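8 Jun 2024 - Bellamy room, shirts

Started late because the kettle in the side kitchen has finally given up, and I spent longer than I should have looking for the spare. Anyway, a good day once I got going, and a quiet one, which I always like for the folding work.

The Zirenura bundle has been sitting on the shelf by the door since the rinse trials, and I'd been putting it off. There are 152 pieces on the list, mostly knits, with a few woven shirts that somebody packed in with them (please, if that was you, it's fine, but do write it on the tag!). I went through the top of the pile first, just handling things and getting a feel for how they've come through. The older ones have gone very soft and a bit lazy, if that makes sense - they slump when you lay them out and the hems won't stay where you put them. The newer ones still have some spring in them and fold up beautifully on the first try.

I've settled on the same order we used in November, and I'm writing it down properly this time so I don't have to dig through the old book again. Shake once, lay flat with the front down, smooth from the collar out to the sides, then sleeves in, then the long fold, then up from the hem in 3. Let it rest a moment before it goes on the stack. I know the resting sounds fussy, but the soft ones creep open if you rush them, and then the whole stack leans.

Corners are where I lose most of my time. With a thin knit it's so easy to take hold of two layers when you only wanted one, and then the shirt comes up twisted and you have to put it down and begin again. I've been trying to take just the very end of the cloth and let the rest hang from it.
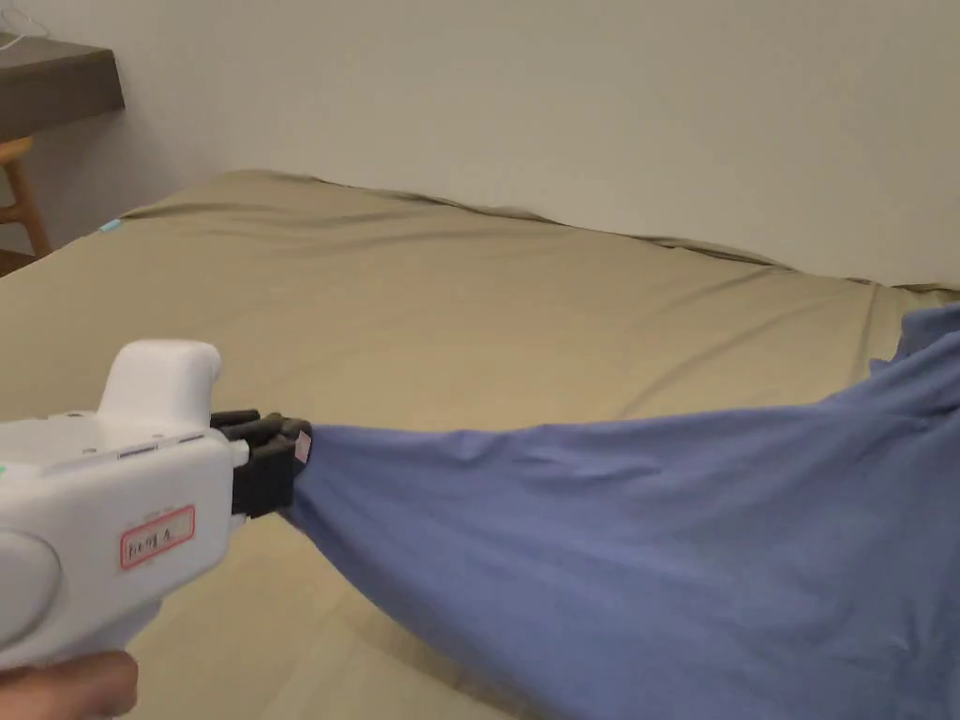 *Blue cloth, probably a knit, held by the corner. Cloth gathers tight at the jaws and fans out from there.*

I keep coming back to that little gathered point. When the cloth is bunched hard in one place, it's worth looking at the same corner again after the shirt has been laid flat, in case there's a pucker that needs smoothing out by hand before the first fold. My habit now is to run a thumb along the hem on both sides of the corner, gently, and only then bring the sleeves in. It adds a few seconds and saves me a refold more often than I'd have guessed.

Stacks: I tried 40 to a crate and it was too many, the bottom ones came out with hard creases across the chest. Went down to 30 and they sit nicely, with room to get your fingers down the side. The Setau crates are a touch narrower than ours, so turn the stacks the long way if you're using those.

Other bits, before I forget them:

- Dultska tags are nearly finished, only the end of one roll left. I've put it in the top drawer.
- The woven shirts are in their own bag on the second shelf. They want pressing before anybody folds them.
- The big table still rocks at the window end. I've wedged it with card again.

Next time I'd like to start with the soft ones while my hands are fresh and leave the springy ones for the afternoon. Also bring a kettle.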